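Vacancies
Research Software Engineer (Robot Control and Perception)

Department: Manipulation Software Group
Location: Okent site, with occasional work at Laing
Hours: Full time; requests for part-time working of not less than three days a week will be considered
Contract: Fixed term, with the possibility of extension
Responsible to: Head of Manipulation Software

The Nismont Institute wishes to appoint a Research Software Engineer to join the Manipulation Software Group at its Okent site. The group writes and maintains the software by which two-armed robots learn everyday tabletop tasks from human demonstration. The person appointed will take charge of a part of that software, from the recording of demonstrations through to the running of trained policies on the robot, and will be expected to improve it.

The post arises from the second phase of the Tudstead programme. During the first phase the group recorded about 3,000 demonstrations with hand-held grippers, and built the tools needed to store, check and replay them. The second phase asks for more varied tasks, including the handling of cables, plugs and other items that bend or catch, and places heavier demands on time alignment, pose estimation and motion planning than the present software was designed to meet.

About the group

The group has eight members, of whom five are engineers and three are researchers. It works closely with the Mechanical Workshop, which designs and makes the grippers, and with the Learning Methods Group at Laing, which trains most of the policies. Software is kept in a single shared repository, and every change is reviewed by a second person before it is merged. The main languages are C++ for control and Python for everything else. A small amount of older code in other languages remains and is being retired.

Members of the group are expected to spend time in the laboratory as well as at a desk. Engineers record demonstrations themselves at intervals, using the same equipment as the paid operators, and the group considers this part of the job for all grades.

Main duties

The duties below are given as a guide. They may change as the programme develops, after discussion with the post-holder.

Recording and timing. To maintain the software that records images, gripper opening and pose from two hand-held grippers and a head-level camera, and that places all of these on one clock. At present small timing errors are corrected after recording. The group intends to correct them at the time of capture, and the post-holder will lead this work.

Perception. To improve the estimation of gripper pose from camera images, particularly where the view contains large plain surfaces with little texture, or where one hand passes in front of the other. Tracking currently fails without warning in some of these cases. A measure of confidence that can be relied upon by the later stages is wanted.

Planning and control. To extend the planner so that recorded two-handed motions can be carried out by two robot arms within their joint limits and without collision between the arms. To maintain the low-level controller, including its limits on speed and force, and to keep its tests up to date.

Tooling. To develop the replay viewer and the checking tools with which operators accept or reject a recording. The viewer must open a recording quickly on an ordinary office computer. Operators have asked for clearer messages when a file is incomplete, and for a way of marking the moment at which each hand takes hold of or lets go of an item.

Data quality. To write and run automatic checks on new recordings, to report faults to the operators in plain terms, and to keep the written recording procedure in step with the software.

Support. To help colleagues at Okent and Laing who use the software, and to take a share of the group's duty rota during working hours. There is no evening or weekend rota.

General. To contribute to papers, reports and public software releases; to follow the Institute's rules on safety and on the protection of personal data; and to carry out such other duties as are reasonable for the grade.

Person specification

Essential

A degree in computing, engineering, mathematics or physics, or equivalent experience gained at work.

Good working knowledge of both C++ and Python, shown by software that other people have used.

Experience in at least one of the following: robot control; motion planning; camera calibration and pose estimation; the recording of data from several sensors at once.

An understanding of rigid-body transforms and coordinate frames, and the patience to find out which of them is wrong.

The habit of writing tests, and of writing documents that a new colleague can follow.

Ability to work with people who are not programmers, and to explain a fault to them clearly.

Desirable

Experience with two-armed robots or with hand-held demonstration devices.

Experience of visual-inertial tracking.

Knowledge of real-time programming on Linux.

Experience of training or running policies learned from demonstration.

Some familiarity with the design of user interfaces for technical staff.

Candidates who do not meet every desirable point are encouraged to apply. The panel will give more weight to the quality of past work than to the number of tools a candidate has used. Formal research experience is not required.

Terms and conditions

Salary will be on the Institute's Grade 6 scale, with the starting point depending on experience. Annual leave, pension and sick pay are as set out in the staff handbook, which is available on request. The Institute offers a relocation payment of up to £3,000 to staff who need to move house in order to take up the post, paid against receipts.

Up to 20 per cent of working time may be spent on the post-holder's own technical development, by agreement with the Head of Manipulation Software. In past years this time has been used for further study, for work on open software, and for short visits to other laboratories.

The post is based at Okent. Work from home is possible on some days, but the nature of the equipment means that regular attendance at the laboratory is necessary. Travel between Okent and Laing is paid for by the Institute.

The appointment is subject to satisfactory references and to proof of the right to work in the United Kingdom. The Institute is able to support visa applications for this post. A probationary period applies to all new staff.

How to apply

Applications should consist of the following: a curriculum vitae of no more than three pages; a covering letter stating how the candidate meets the essential points of the person specification; and a link to, or a copy of, a piece of software to which the candidate has made a substantial contribution. Where the software cannot be shared, a written account of one page will be accepted in its place. The account should describe the problem, the candidate's own part in the work, and anything the candidate would now do differently.

Applications should be made through the vacancies page of the Institute's website and should reach the Personnel Office before the end of March. Late applications will be considered only if the post has not been filled. Applicants will receive an acknowledgement, and those not invited to interview will be told so in writing.

Interviews will be held at Okent and will take up most of a working day. Candidates will be asked to give a short talk on a piece of their own work, to read and comment on a portion of the group's code, and to meet members of the group informally over lunch. No programming will be set against the clock. Candidates will also be shown the laboratory, and may try the hand-held grippers if they wish.

Reasonable travel costs will be repaid. Candidates who need particular arrangements for the interview — for example, step-free access, an interpreter, or written questions in advance — are asked to tell the Personnel Office when accepting the invitation. Such requests are not seen by the panel when it makes its decision. 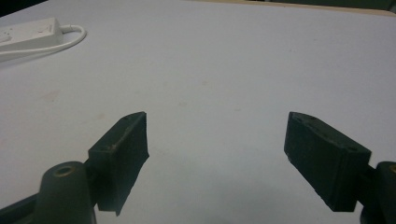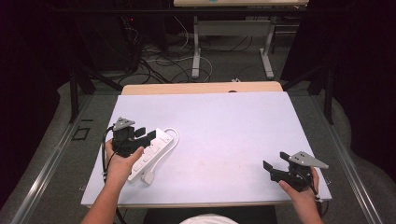 Nismont Institute | Manipulation Software Group, Okent

Tabletop work with hand-held grippers, including with mains leads and power strips, forms a regular part of the group's recording programme. The post-holder will work with views from the gripper and from head level, and will need to be comfortable reasoning about the same table from both.

Further information

Informal enquiries about the duties of the post are welcome and may be sent to the group's office at Okent, which will pass them to a member of the engineering staff. Questions about salary, visas or relocation should go to the Personnel Office. A longer description of the Tudstead programme, together with the current recording procedure, can be supplied to candidates on request.

The Institute welcomes applications from all sections of the community. Applications for job sharing will be treated on the same footing as applications from single candidates, and two people wishing to share the post may submit a joint covering letter.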